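Notes for the Tundton talk. Slow down on the opening, I always rush it.

Hi everyone, thanks for having me. I'm going to talk about the packing room at Fliludden, where I've worked since 2005, and what happened to our days when the arm came in. I'm not an engineer. I pack gift orders, and these days I also look after a machine that packs gift orders, so take this as the view from the bench.

(Pause. Ask who has a robot at work already. Wait for hands!)

OK, a bit of background. We send out small housewares: bowls, baskets, candle holders, that kind of thing. Before the arm, a good packer did 90 orders in a shift, and in the weeks before the holidays we'd have 1000 waiting when we unlocked the door. My wrists hurt every December. I used to sleep with a brace on, and so did half the people I had lunch with.

So when Gunn, our supervisor, told us we were getting an arm to do the picking, I had two feelings at once. One was oh good, my wrists. The other was oh no, my hours. I want to be straight about that second one, it didn't go away in a week.

(Skip the part about the old conveyor if we're running late.)

What changed first was the noise of the place, and I mean the talking. When four of you stand at one long bench you talk all day. With the arm you get spread out, one person here, another over by labels, and the chat just stops. We complained about it and Gunn moved the label printer back next to the bench, which cost nothing and did more for the mood than the new chairs did.

The second thing was that we became the ones who know stuff. The arm is great with boxes. Boxes are easy! But a lot of what we sell has holes in it, or a soft edge, or a rim that sticks out, and somebody has to work out where the gripper should go. That turned out to be us, the packers, because we've had our hands on these things for years. I can tell you which baskets you lift from inside and which ones you'd better take by the foot. I never thought of that as knowledge. It's on a sheet now, with my initials on it.

(Next slide. Let them look for a second before talking.)

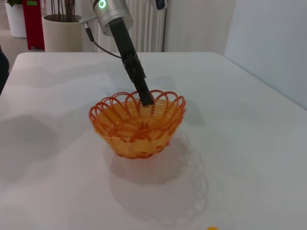
Ewurabena Korletey told me, when I tried this talk out on her, that I was making it sound too cozy. Her point was that if the packers' know-how goes on a sheet, the company has the sheet, and then what does it need the packers for? She wanted me to say that out loud in front of you, so I'm saying it.

I think she's right to worry, and I don't have a neat answer. What we did at Fliludden was ask for it in writing: anyone who teaches the arm a new item gets paid the higher rate for that shift, and teaching counts as work time, not something you squeeze in between orders. It took until February to get it signed. It isn't perfect. The rate should go on your regular pay, in my opinion, and we're still asking.

(If somebody from Murkard is in the room, say hi, they're starting the same thing this spring.)

Things I'd ask for on day one if I did it again. A stop button I can reach without walking around the table. A say in how fast the arm runs, because we had it turned up to 100 percent and everybody hated standing near it, and at 70 it's fine. And training for the whole crew, including the night people, who got a printout and a good luck.

My wrists are better, by the way. People always ask! The brace is in a drawer somewhere.

Right, questions. (Have water ready. If they ask what it cost, send them to Gunn.)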